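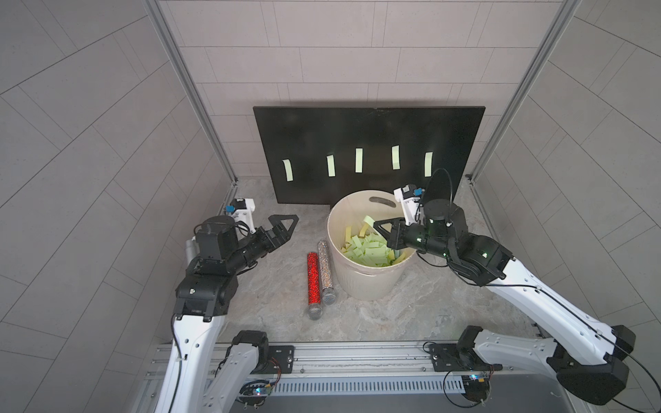

4장. 양팔 작업 셀 준비와 시연 수집

이 장에서는 Giden 양팔 셀에서 시연 데이터를 모으는 순서를 설명합니다. 우리 연구의 핵심은 두 팔을 한 정책으로 묶되, 대기하는 팔의 자세까지 학습에 넣는 '대기 팔 포함' 방식입니다. 처음에는 저희도 반신반의했는데, 바구니 꺼내기 과제에서 두 팔이 서로 길을 막는 일이 눈에 띄게 줄었습니다. 직접 돌려 보시면 꽤 재미있을 거예요!

4.1 물체 배치

1. 통을 바닥 중앙 부근에 놓고 폼 조각을 테두리 가까이까지 채웁니다. 조각은 줄을 맞추지 말고 쏟아 넣으세요. 무더기 모양이 매번 달라야 정책이 특정 배열을 외우지 않습니다.

2. 반짝이 마이크 모양 소품 두 개를 통 왼쪽에 나란히 눕힙니다. 빛 반사가 심해서 손목 카메라에는 까다로운 물체인데, 그래서 더 쓸모가 있습니다.

3. 검은 판을 뒷벽에 기대어 세우고 연두색 종이띠를 가로로 띄엄띄엄 붙입니다. 높이는 조금씩 어긋나도 됩니다.

참고: 종이띠 끝이 말려도 그대로 쓰세요. 약간의 변형은 데이터에 도움이 됩니다.

4.2 팔 점검

4. 각 팔의 받침판 볼트가 레일에 단단히 조여졌는지 손으로 확인합니다.

5. Millov 제어 프로그램을 열고 두 팔의 영점을 맞춘 뒤, 손목 카메라 영상이 모두 들어오는지 봅니다.

주의: 그리퍼가 통 안에 들어가 있을 때는 영점 맞추기를 실행하지 마십시오. 손가락이 테두리에 걸릴 수 있습니다.

주의: 손목 뒤 케이블 고리는 팽팽하게 당겨 묶지 마세요. 팔을 끝까지 뻗을 여유가 필요합니다.

4.3 시연 기록

6. 왼팔을 소품 쪽 대기 위치에 두고 기록을 시작합니다.

7. 오른팔로 폼 조각 하나를 집어 무더기 위로 조금 들어 올린 다음 잠깐 멈춥니다. 이 짧은 멈춤이 구간을 나누는 기준점이 됩니다.

8. 조각을 통 밖에 내려놓고 기록을 끝냅니다. 한 번의 시연은 18초를 넘기지 않는 편이 좋습니다.

9. 시연이 11회 쌓일 때마다 폼 조각을 다시 섞습니다.

10. 놓친 시연도 지우지 말고 '재시도' 표시를 붙여 저장합니다. Su-chen Wu가 제안한 방법인데, 다시 집는 동작이 훨씬 자연스러워져서 모두 놀랐습니다.

4.4 학습에 필요한 양

우리 실험에서는 시연 약 200회부터 집기 동작이 안정되었습니다. 대기하는 팔의 관절값을 뺀 비교 모델은 같은 데이터로도 통 위에서 자주 머뭇거렸습니다. 데이터가 적을 때 차이가 더 컸으니, 수집 초기에 두 모델을 함께 돌려 보시기를 권합니다.

참고: 통의 위치를 옮겼다면 4번 단계부터 다시 진행하십시오. 마이크 소품을 집는 왼팔 과제는 다음 장에서 다룹니다.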